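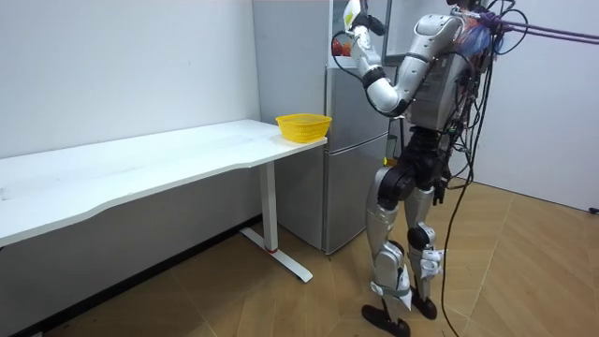
Hậu Võ had one request for the new shared kitchen at Trovisbridge House: make the refrigerator the easiest thing in the room to use. The last one, Võ told the planning group, "ate more of my groceries than I did."

Trovisbridge House heard that from a lot of residents, and on Friday it opens the first of its redone kitchens. Small rooms, every one of them, and each now has a refrigerator with a desk close by, so there is finally somewhere to set down a bag of shopping while you put things away!

The work took 14 weeks and was led by Ukach, the local interiors studio, with fitting by Ostermann. Ukach spent the first two weeks just asking people what they keep, where they keep it and what goes bad before they find it. Fruit came up again and again. Apples roll to the back, peaches get squashed under a milk carton, and half an onion can sit in a drawer for a month.

So the kitchens open with a simple set of house habits, written by the residents themselves. Fruit goes where you can see it. Leftovers get a name and a day. Shelves are cleared every Friday before 6 p.m., and anything still good and unclaimed goes on the desk for whoever wants it (the tryout group got through nearly 30 pounds of it in February).

"We loved this job," said the Ukach team. "People have strong feelings about shelves, and they were right about most of them."

Residents can pick up the one-page kitchen guide at the front office. A second round of rooms, on the Prarkine side of the building, starts once the floors there are finished.

Press contact: Trovisbridge House front office, weekday mornings.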